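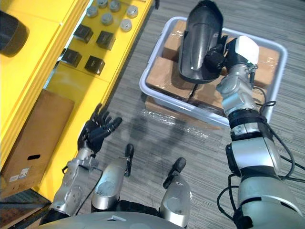
# Review: Tevberg yellow shelving and the white bins

I bought the Tevberg unit in June for a small packing room with a carpeted floor. It is bright yellow, with a top surface and a shelf below. I paid extra for the white plastic bins, which stay on the floor and hold the cartons.

The top is the best part. Black parts show up well against the yellow, and five shoe-shaped trays fit along it in a row with space between them. The panels meet in faint seams. Small rods catch on them if you slide them across - pick them up instead.
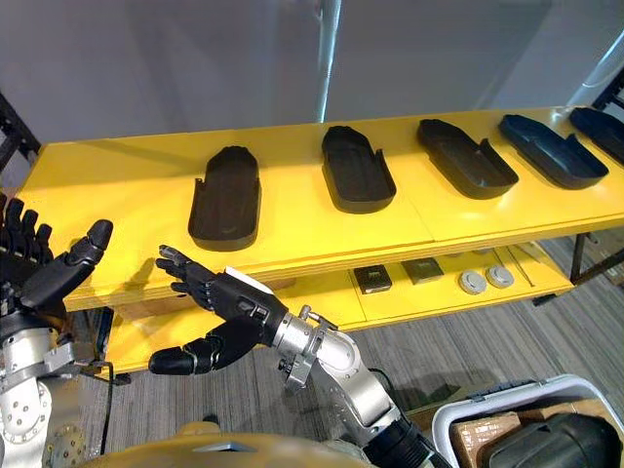 Reet Jaunzems wrote in to say that the lower shelf is too low for daily use, and that she keeps only spare discs and square pieces down there. I agree with her on that. Bending for every small part gets old by noon.

Assembly took me 30 minutes with the supplied key. The legs went on first and the panels dropped in after. One bolt was short, and Skaltport, the shop I ordered from, mailed another.
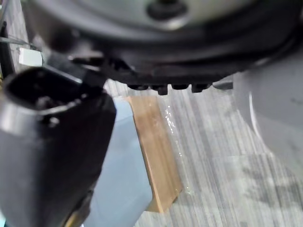 Issue 12, p. 30

The bins are good value. The rim is rounded and doesn't dig into your fingers, and cardboard cartons stand up in them if you pack them close. Film-wrapped boxes slide more, so I lay those flat. I would like a lid. 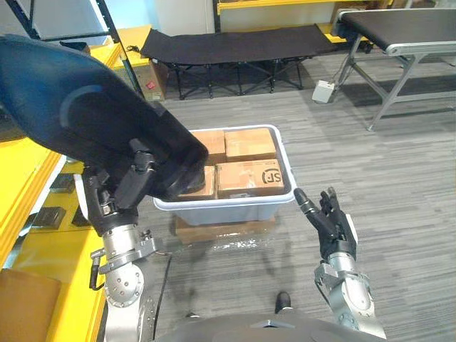 Get the bins even if you skip the shelving, says Tetteh Yakubu, but put a flat carton under each one on carpet so it's easier to lift.

Shelving: buy it if you have the floor space. Bins: yes.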